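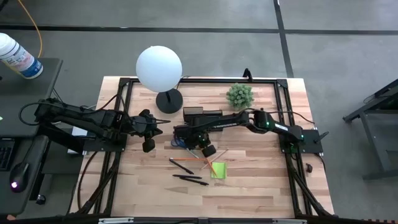
Way too much lamp for a desk, went the first comment under my last desk post. You'll be staring into a big white ball all day and you'll hate it by January.

OK so. It's past January. I don't hate it. Had a bunch of people ask which lamp it is and whether to get one, so quick review, typing this on a lunch break.

It's the Kodivar globe, the table version. White ball, short black stem, round black base. Bought it from Poirier, the lighting place, on a Saturday when they had the display ones marked down. Paid 30 dollars. Full price is more and I'm not sure I would have gone for it at full price, keep that in mind while reading.

Looks first, as that's why anybody buys a ball on a stick. I like it a lot. My top is butcher block, pale with darker stripes in it, plus a fair amount of black stuff around, and most desk lamps I tried just added to the clutter. The ball is plain. It's big though. Bigger in the house than in the store, where the ceilings are high and everything shrinks. Measure before you go. The stem is short too, so the whole thing reads as nearly all globe. If you were picturing something tall and skinny this is the wrong lamp.

The base. Best part, no contest. It's weighted and it does its job. I have bumped this thing with an elbow, with a backpack, with a box I was carrying and couldn't see over. It rocked, it settled. The old lamp was a clip-on and it fell off the shelf so often I stopped picking it up right away. The base also doesn't eat much room, way less than the ball does, so you can push pens and paper right up under the curve of the globe. Mine lives back in the left corner and I work in front of it.

The light. Good for a room, so-so for work. It glows, all directions, soft. Nice for evenings, nice on camera calls (no hard shadow across one side of the face). But it doesn't point. There's nothing to tilt, nothing to bend. For reading or typing I'm fine. For drawing I'm less fine – I do a lot of lettering and little labels, and by nine at night I want a real beam on the paper, so I end up turning the ceiling light on too. With both on, no complaints. If you only get to own one lamp and you do close work, get something with an arm and a shade.

Brightness. There are two settings and I use the low one almost always. High is what that commenter was worried about and, fair enough, if the ball is straight ahead of you it's a lot. Off to the side and pushed back it stopped bothering me. Took a few nights of scooting it around to find the spot. Wouldn't put it behind a monitor either, tried it, the glow around the edges made me squint.

The switch is on the cord. I know some people are fine with that. I am not. The cord goes down the back, so the switch ended up near the floor and I was fishing for it with my foot for 5 weeks before I gave up and put the lamp on a plug with a remote. Should of done that the first day. A touch switch on the base would make this a much better lamp and I can't see it costing a whole lot more.

Dust. White ball, so it shows, mostly on the top. Dry cloth, quick wipe, done. Pen ink is a different story. I got a blue smudge on the globe from my thumb and it needed a damp cloth and some patience. Came off in the end. Cap your pens. I never do, they're always all over the table in a heap, I own a perfectly good Stikton pen tray and it's in a drawer somewhere.

What I'd put next to it: not much. Low things. I have a little fake succulent, the round spiky green kind, and it looks good on the same table as the globe, one small ball and one big one. Tall stuff near it looked crowded. I had a vase there for a while, moved it.

Compared to the Kodari. People always ask about that one as the names are close and the lamps are sort of close. I had the Kodari in my last place. Smaller globe, longer stem, light base. Put out decent light but it tipped if you looked at it wrong and the stem loosened up where it met the base, had to keep twisting it back. The Kodivar hasn't loosened at all. I did check before writing this. If your desk is tiny the Kodari might still make more sense, just don't put it on the side you reach across.

Packaging, quickly. Mine was a display piece so it came in a plain box with the globe wrapped in paper, and the booklet was missing. Didn't need it. Globe on, bulb in, done. If you order it shipped, I can't tell you how well it travels.

Couple of gripes that don't fit anywhere else. The black base picks up fingerprints. And there's a faint hum on high, only in a quiet room, only if you're close. Might be the bulb, I havent swapped it to check. Will update if I do.

Would I buy it again: at 30, yes, same day. At full price I'd wait for a sale, Poirier seems to run them pretty often.

Rating is 4 out of 5. The missing point is the switch.

Pen question from the same comments: still the cheap ones, I'll do a separate post when I have a free evening.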